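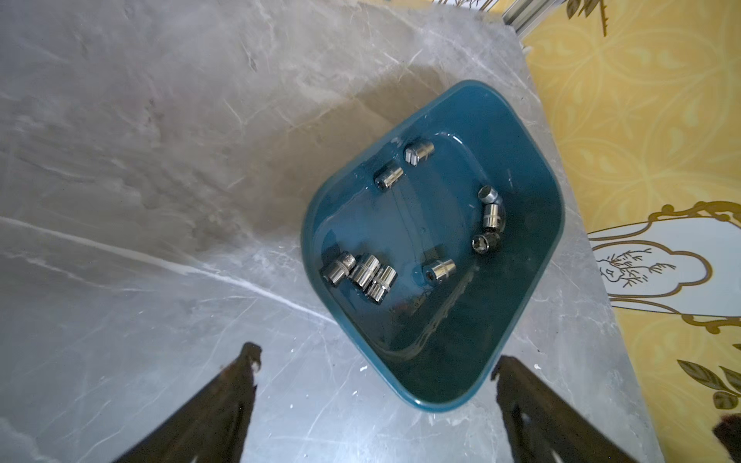 Home | Garage | House | Garden | About

Sorting the sockets

I finally went through the socket sets in January. There were two of them, both incomplete, plus whatever had collected in the bottom drawer of the tool chest over the years. I had been putting it off since we moved to the house on Colombo Street, where the whole lot traveled in one paint bucket with the lid taped on.

The older set came from my uncle. It was sold under the name Nerport, in a steel case with a hinge that has since given up. The newer one is a Jadix set I bought when I needed to do the brakes on the truck. The Jadix case is blow-molded plastic, and the sockets fall out of it every time it's opened. That is how they got mixed together in the first place.

I did the work in the kitchen. The garage is too cold that time of year and the light in there is bad. The counter is stone, so I kept everything in plastic trays to avoid scratching it. The blue tray is one I've had for a long time and it has some scuffs on the inside, but the sides are high enough that nothing rolls out. I do a few sockets at a time in it. If I dump the whole bucket out I lose track of what I've already looked at.

What I did, more or less in order:

Wiped each socket with a rag and a little mineral spirits. Most of them only needed the grease off. A few had rust starting inside the drive end and I went at those with a brass brush.

Read the size. This took longer than the cleaning. The stamping on the Nerport ones is shallow and I needed a flashlight held off to the side to make it out. On two of them I gave up and tried them on bolts until I found the fit.

Split them by drive, then metric and inch, then six-point and twelve-point. I'd rather use a six-point on anything that's been rusted in place, so I wanted those where I could grab them first.

Put them on rails. I had been against rails because the clips always seemed loose, but my neighbor Riaan Ngcobo lent me one of his to try and it held fine. His are called Flotetness, and I ordered a pack of 6. They're marked for quarter inch, three-eighths and half inch drive — make sure you get the right ones, the clips don't interchange.

The 10 mm was missing, as everybody will guess. So was the 13 from the Jadix set, and I know where that one went, because I heard it drop behind the radiator support on the truck and never got it back. I bought replacements for both. They don't match, but I don't care about that.

I had more duplicates than I expected, mostly in the inch sizes. Those went in a coffee can for Riaan, who works on old tractors and goes through them.

The rails are in the top drawer now with the ratchets next to them. Extensions and the universal joint are in the second drawer, still loose. I need some kind of holder for the extensions and haven't found one I like — the magnetic ones I looked at were too wide for the drawer. The Nerport case went out with the scrap metal. I kept the latch off it.

Filed under: Garage

236 views | 2 comments | 6 shares

Contact | Back to top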